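Cilevura Community Help
Workplace Automation > Rules and Good Practice

Emergency stop placement and product layout for a two-arm tabletop picking cell

Posted by Plovell Training Services
Status: Open to replies

Our organisation is preparing a written procedure for a two-arm cell that assembles snack orders onto a serving tray. The arms are of the collaborative type and are mounted at the far side of a table. Staff approach from the near side to restock the goods, and they do so several times in a shift. The procedure must be ready for internal review in August, and the present draft (document 1211) has been returned to us with comments on two points.

The first point concerns the emergency stop. The draft says only that the stop "shall be accessible". The reviewer has asked us to define the term, to say who may reset the stop, and to state whether the panel may share the table with the goods.

The second point concerns the layout of the goods. The draft allows staff to place items wherever there is room. The reviewer considers that a fixed layout should form part of the risk assessment, and has asked whether mixed packaging (bottles, cups, boxes and soft packets) may be handled with one type of gripper under one assessment.
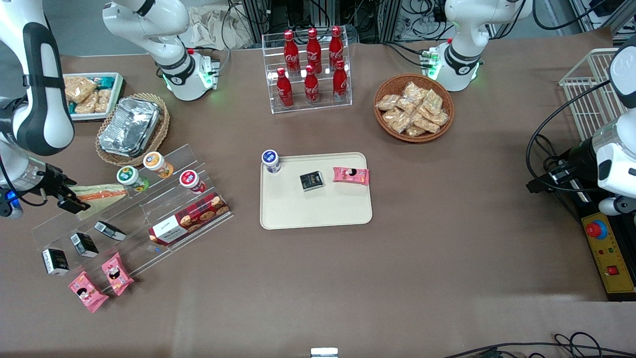
Two-arm cell with goods on display and the serving tray at centre. The emergency stop panel is at the right of the table.

We would be grateful for advice from members who have written or audited a procedure of this kind. We are particularly interested in wording that has been accepted elsewhere. The maximum arm speed during restocking is set at 50 millimetres per second, and we do not propose to change it.

Reply from Illitz Safety Office
Marked as helpful by 6 members

The two points should be treated separately, although the same risk assessment will cover both.

On the emergency stop, we recommend that the word "accessible" be replaced with a requirement that can be checked by a person standing at the table. The wording in our own procedure is as follows:

"The emergency stop shall be within reach of the operator from every position at which the operator is permitted to stand. No goods, basket, bag or cable shall be placed between the operator and the stop. The path of either arm shall not cross the space through which the operator must reach."

The panel may share the table with the goods, provided that it is secured and that its location is marked on the layout drawing. Cables from the panel should follow a fixed route and should be fastened along it. Cables lying on the floor on the operator's side should be covered or moved, as a trip hazard beside a moving arm will be recorded by most auditors as a finding in its own right.

Resetting the stop must not restart motion. The reset and the restart should be two deliberate actions, and the procedure should name the role that is authorized to carry out each. In our organisation the operator may reset, and only the shift lead may restart. A stop that has been pressed for any reason is entered in the log before the restart.

The speed limit you quote does not remove the need to assess pinch points. A slow gripper can still trap a finger against a rigid stand or the edge of a rack. Please ensure that the assessment considers the stand and the gripper together.

On layout, we agree with your reviewer. A fixed layout is strongly preferred for three reasons: the reach of each arm can be confirmed in advance, the two arms can be assigned separate zones, and staff can see at once when an item is out of place.
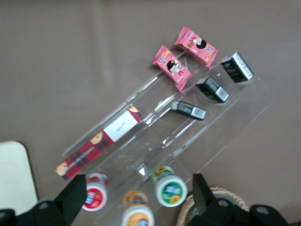 Where a channelled stand is used, each channel should be assigned to a single class of packaging, and the procedure should state which way each item is to face. Upright cups should be given enough clearance for both fingers to pass on either side without touching the next cup. Soft packets should lie fully within their channel. A packet resting across a divider may shift when its neighbour is lifted, and the recorded pick position will then be wrong.

One gripper type may be used for mixed packaging under one assessment if the grip force is set by class and the settings are listed in an appendix. We use a separate line for each class, with the force, the approach direction and the action to be taken if an item is dropped. The last of these is often omitted. Our rule is that no person reaches for a dropped item until both arms have been stopped.

Reply from Şimşekoğlu Packaging

We use tape marks on the mat and a printed photograph of the correct layout at the operator's position. This was accepted by our auditor. The photograph should be replaced each time the product range changes.

Bottles should be kept away from the panel.

Reply from Cilevura Northern Branch

The advice from Illitz Safety Office is sound in general. We would add that national and provincial or state requirements differ, and that the procedure should cite the edition of each standard on which it relies. Members should not copy another organisation's wording without checking it against their own equipment manual.

We would also suggest a periodic function test of the stop. Our branch tests at the start of every shift, with both arms moving at the restocking speed, and has 280 entries in its current log book. The test is performed by the person who will be working at the table, and the entry is countersigned by the shift lead before any goods are loaded.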